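Echevarría House Shared Kitchen
Minutes of the September meeting of the kitchen users

The meeting opened at 7:10 in the evening in the dining room, with the kettle already on, and with enough people that the piano bench had to be brought in from the hall. Apologies were read out from the Saturday bread group's two regulars and from the upstairs tenants, who sent a plum cake in their place. The cake was very well received.

Minutes of the last meeting
These were read and agreed, with one correction. The big stockpot was given to us by the Huriren bakery and wasn't bought from them, and we would like that put right because they have been so kind to us all year.

Money
The kitchen fund stands at $1,446 after the summer supper. Out of that we still owe Uveck $231 for the repair of the oven door, and it was agreed to pay it this week without waiting for the second invoice they keep promising. The door closes beautifully now. Somebody asked whether the seal had been done at the same time. It had.

The dish count
We finally got through the whole crockery cupboard, after putting it off at two meetings, and a warm thank you goes to everybody who stayed late with a dish towel over one shoulder. There are 51 white bowls fit to use. Those with chips have gone to the garden shed for seedlings, and anyone who wants one for a windowsill is welcome to it.

There was a long and very friendly talk about where the bowls should live. One side of the table would like them low down by the sink, where children can reach them and help with setting up. The other side remembers what happened at the spring lunch and would like them kept high. We settled on the middle shelf, with the stacks no more than eight high, and we'll look at it again after the holidays.

Small dishes
The little speckled dishes came up next, and they took longer than anyone expected. They are lovely things and everyone is fond of them, but they don't stack, they slide about in the drawer, and they have been turning up all over the house holding paper clips and spare keys. It was agreed that they come back to the kitchen, please, and that they be used for salt, olive pits and spoon rests at the long table. A drawer liner was suggested and will be tried. The offer from Limo of a second set was discussed and gratefully put aside until we know where the first set is.

The table tops
Several people said how much they like the teal green on the work tables, and that pale dishes look very handsome against it. We did go round the room on whether to cover the tables for pastry days. The feeling was that a cover gets in the way of rolling out, and that a good wipe down before and after is all that's needed. Hot pans still go on the stove or on a trivet, never straight on the table, and that goes for the old hands as well as the new ones.

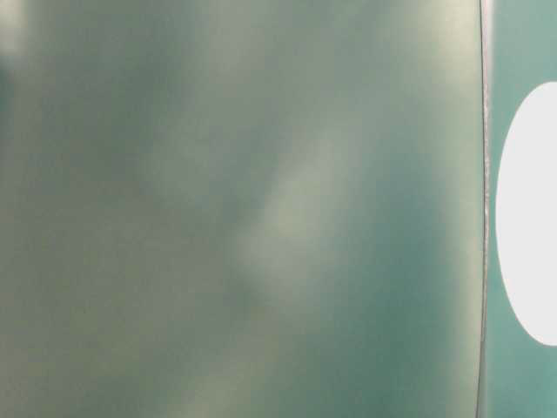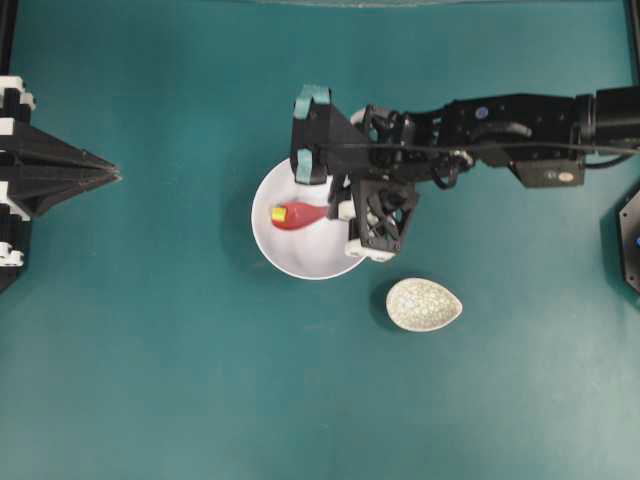 Supper rota
The October supper will be soup, bread and baked apples. Three soups were proposed and all three were accepted, so we shall need the large ladles back from wherever they have wandered. Doors open at 5:30 and the tables should be set by five. If you are bringing bread, please slice it at home; there was quite a line at the one good bread knife last time, and the soup got cold while people waited.

Any other business
The blue apron with the deep pocket is still missing. The window over the sink sticks in damp weather and will be planed. It was asked whether the radio could be turned down during washing up, and after some laughter it was agreed that it could, a little.

The meeting closed at 8:50, and what was left of the cake went home in foil.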